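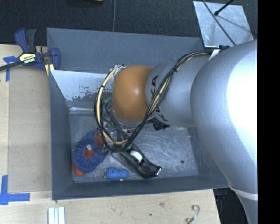

Subject: Re: [ondon-robotics] bin picking, cable loop and soft items

Replying to the list because two other people asked me the same thing off-list.

> We are a student club starting on bin picking next term and we have a
> KUKA arm on loan from the department. Two questions. First, do you
> route the cables outside the arm or try to keep them tight against it?
> Ours keep snagging on the bin wall. Second, is it worth using soft
> objects at all, or should we stick to blocks until the picking works?

Cables first. Ours are outside, tied into one bundle that goes over the arm and makes a big loop around the orange cover at the wrist. We tried a short loop in March and it pulled on the connector whenever the last joint turned past halfway. The long loop is ugly but the joint can turn freely. What you have to watch is the side of the bin nearest the loop. We put a limit in the planner so the wrist stays 45 mm further from that wall than the gripper alone would need. Since then we have had four snags in 773 attempts, all of them with the wrist tilted steeply.

Use soft objects early. Our class spent half a term on blocks and the code that came out of it was useless on anything else. The set we use now for the Vostomham challenge mixes plush toys with small hard pieces. The blue and orange plush is a fair test – fuzzy, no flat side, and a small tag on the front that our grasp scorer used to like far too much. The little blue dumbbell shape is harder than it looks. Lying flat near the front wall it leaves very little room for the fingers, and we still lose most of our points there.

A few other things from our notes:

- Clamp the bin. We use an Irwin bar clamp on one corner. Before that the bin crept a little with every wall contact and the calibration was off by lunch.
- Mark the table with tape so you can put everything back in the same place. Ours is blue.
- A scratched metal floor gives bad depth readings in patches. We drop any point that moves between two captures.
- Run at least 200 attempts before you change a setting. We changed things after ten and learned nothing.

The Prastov team uses a different gripper and may disagree about the wall distance. The planner limit is in the Nepia repository under config – ask if you can't get in and I'll add your club.

--
Filed under: Student Teams > Manipulation
2 shares | 4 replies
Contact the list owner | © Ondon Student Robotics List | Back to top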